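Besuch in der Papiermühle Heren

Offener Tag im Februar, aufgeschrieben für die Freunde der Buchbinderei
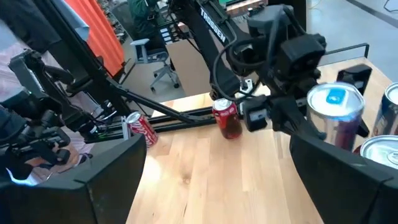 Costel Ciobanu meinte schon im Zug, man solle von einer Papiermühle nicht zu viel Romantik erwarten, es sei in erster Linie nass und laut. Er hat damit zur Hälfte recht behalten. Laut war es sehr, und nass war es auch, aber ich bin trotzdem mit einem guten Gefühl nach Hause gefahren, und ich möchte hier erzählen, was wir gesehen und gelernt haben.

Die Mühle liegt am unteren Ende von Heren, dort wo die Straße schmal wird und der Bach unter einer Brücke verschwindet. Vom Bahnhof geht man zu Fuß eine knappe halbe Stunde. Der Weg ist gut ausgeschildert, nur bei der Kirche fehlt ein Pfeil, und wir sind zuerst falsch gegangen. Wer mit dem Auto kommt, kann auf der Wiese hinter dem Trockenhaus parken, an diesem Tag war der Boden allerdings weich, und ein Wagen musste geschoben werden.

Der Eintritt war frei. Man bekam am Tor einen kleinen Zettel mit den Zeiten der Führungen, gedruckt auf dem eigenen Papier der Mühle. Ich habe meinen Zettel behalten. Die erste Führung begann um 10 Uhr, und wir waren eine Gruppe von 13 Personen, was für die engen Räume schon die Grenze ist.

Geführt hat uns Preben Thygesen. Er arbeitet seit vielen Jahren in der Mühle und spricht langsam und genau, was mir sehr geholfen hat, denn die Fachwörter der Papiermacher sind auch für Deutsche nicht leicht. Gautschen, Bütte, Schöpfrahmen, Filz: ich hatte mir eine Liste gemacht und konnte am Ende fast alles mit Bleistift ergänzen.

Zuerst der Lumpenboden

Man beginnt oben unter dem Dach. Früher wurden hier die Lumpen sortiert, heute lagern dort Ballen von Baumwolle und Leinen, die aus einer Weberei in Bridville kommen. Es sind Abschnitte, die beim Weben übrig bleiben, ungefärbt und ohne Kunstfaser. Thygesen ließ uns zwei Proben anfassen und raten, welche davon Leinen ist. Ich habe falsch geraten. Leinen gibt dem Papier den Klang, sagte er, und Baumwolle die Weichheit, und die Mischung ist bei jeder Sorte anders. Das genaue Verhältnis wollte er nicht verraten, auch nicht nach der zweiten Frage.

Die Stoffe werden in schmale Streifen geschnitten. Das macht eine Maschine, aber an der Wand hängen noch die alten Messer, an denen früher die Frauen mit der Hand gearbeitet haben. Die Klinge steht fest, und man zieht den Stoff darüber. Im Sommer muss der Staub dort oben schrecklich gewesen sein. Ein kleines Fenster gibt es, es geht nach Norden.

Der Holländer

Einen Stock tiefer steht der Holländer, das ist eine ovale Wanne mit einer schweren Walze, in welcher die Streifen mit Wasser zu Brei gemahlen werden. Der Name kommt daher, dass diese Maschine in den Niederlanden entwickelt wurde. Vorher hat man den Stoff mit Hämmern gestampft, und das dauerte viel länger.

Hier war es so laut, dass Thygesen alles vorher im Treppenhaus erklärt hat und wir dann schweigend um die Wanne gingen. Der Brei läuft im Kreis, langsam und gleichmäßig, und man kann zusehen, wie aus den Fäden eine trübe Milch wird. Für ein festes Briefpapier mahlt man kürzer, für ein dichtes, beinahe durchscheinendes Papier länger. Eine Wanne voll reicht nach seiner Auskunft für 500 Bogen, wenn nichts schiefgeht. Schief geht es vor allem, wenn ein Knopf oder ein Stück Draht in die Walze gerät. Ein Glas mit solchen Fundstücken steht auf der Fensterbank, und mehrere Besucher haben sich dafür mehr interessiert als für die Walze.

An der Bütte

Der schönste Teil war für mich die Bütte. Eusebio Escobar hat geschöpft und Julián Zabala gegautscht, und die beiden haben dabei kaum ein Wort gewechselt. Das Schöpfen sieht sehr einfach aus. Man taucht den Rahmen fast senkrecht ein, legt ihn unter der Oberfläche flach, hebt ihn heraus und schüttelt ihn zweimal, nach vorn und zur Seite. Dann ist der Bogen eigentlich schon da. Der Gautscher übernimmt das Sieb, drückt es mit einer rollenden Bewegung auf den Filz und gibt es zurück.

Wer wollte, durfte es selbst versuchen. Ich wollte. Mein erster Bogen hatte auf der linken Seite ein Loch, der zweite war an einer Ecke so dick wie Karton. Escobar hat mir erklärt, dass ich zu spät schüttle: das Wasser ist dann schon abgelaufen und die Fasern bewegen sich nicht mehr. Beim dritten Mal ist es besser geworden, aber gut war es nicht. Costel hat einen Bogen gemacht, der gelobt wurde, und er hat auf der Rückfahrt mehrmals davon gesprochen.

Ich habe gefragt, wie lange man braucht, um wirklich gleichmäßig zu schöpfen. Escobar antwortete, nach zwei Jahren habe er aufgehört, jeden Bogen gegen das Licht zu halten. Jetzt hält er nur noch jeden zehnten.

Auch das Wasserzeichen wurde gezeigt. Es ist ein gebogener Draht, der auf das Sieb genäht wird. Dort, wo der Draht liegt, ist das Papier dünner und lässt mehr Licht durch. Das Zeichen der Mühle ist ein Fisch mit einem Schlüssel im Maul. Woher der Schlüssel kommt, weiß man nicht sicher. Im Ort gibt es dazu zwei Geschichten, und in der Führung hörten wir beide.

Pressen und Trocknen

Der Stapel aus Filzen und Bogen kommt unter die Presse, danach werden die Bogen abgenommen und im Trockenhaus aufgehängt. Das Trockenhaus hat Wände mit beweglichen Läden, damit man den Wind regeln kann. Im Februar trocknet das Papier langsam, und Thygesen hat das als Vorteil dargestellt — die Bogen wellen sich weniger. Für uns Besucher war es eher kalt. Ich empfehle allen, die im Winter hingehen, einen dicken Pullover und Schuhe mit fester Sohle. Die Treppe ist steil, und das Geländer ist nur auf einer Seite.

Für Papier, auf dem man mit Tinte schreiben möchte, folgt noch das Leimen. Die Bogen werden durch eine warme Gelatine gezogen und müssen ein zweites Mal trocknen. Der Geruch ist nicht angenehm, etwas wie eine Suppe, die man vergessen hat. Ungeleimtes Papier saugt die Tinte auf wie ein Löschblatt, dafür ist es bei den Druckern beliebt. Nicanor Collado, der mit uns in der Gruppe war und selbst Radierungen druckt, kauft deshalb nur die ungeleimte Sorte und feuchtet sie vor dem Druck über Nacht an.

Der Laden und die Frage nach dem Preis

Im Erdgeschoss ist ein kleiner Laden. Man bekommt dort einzelne Bogen, Briefkarten mit Umschlag und Hefte, die in der Buchbinderei Dovhaniuk gebunden werden. Die Hefte haben mir gut gefallen, der Faden ist kräftig, und das Heft bleibt offen liegen, wenn man es aufschlägt. Der Umschlag ist für meinen Geschmack zu dünn.

Die Preise sind hoch. Ein Paket der schweren Sorte kostet 148 Euro, und ich habe gesehen, wie ein Herr es in die Hand nahm und sehr vorsichtig wieder hinlegte. Nachdem man bei der Bütte gestanden hat, versteht man den Preis besser, bezahlen muss man ihn aber trotzdem. Ich habe mir fünf einzelne Bogen ausgesucht und dazu eine Tüte mit Randstücken, welche billig verkauft werden. Für Etiketten und kleine Reparaturen sind sie sehr gut geeignet. Man sollte gleich am Vormittag danach fragen, am Nachmittag waren sie weg.

Zu Mittag gab es Linsensuppe und Brot. Dabei kam ich mit einer Familie aus Drirnham ins Gespräch, die jedes Jahr kommt und mir riet, einmal im September zu fahren, wenn die Läden im Trockenhaus ganz offen stehen und man von der Brücke aus die Bogen hängen sieht.

Praktisches

Die Führung dauert knapp 2 Stunden, mit dem eigenen Schöpfen etwas länger. Kinder dürfen an die Bütte, für die kleineren steht eine Stufe bereit. Den selbst geschöpften Bogen kann man nicht sofort mitnehmen, er muss gepresst und getrocknet werden. Man schreibt seine Adresse auf einen Umschlag, und die Mühle schickt ihn nach. Meiner ist bis heute noch nicht angekommen. Fotografieren ist überall erlaubt, nur im Raum mit dem Holländer bittet man darum, keinen Blitz zu benutzen.

Der letzte Zug zurück fährt kurz nach 18 Uhr, und am Bahnhof von Heren gibt es keinen Warteraum.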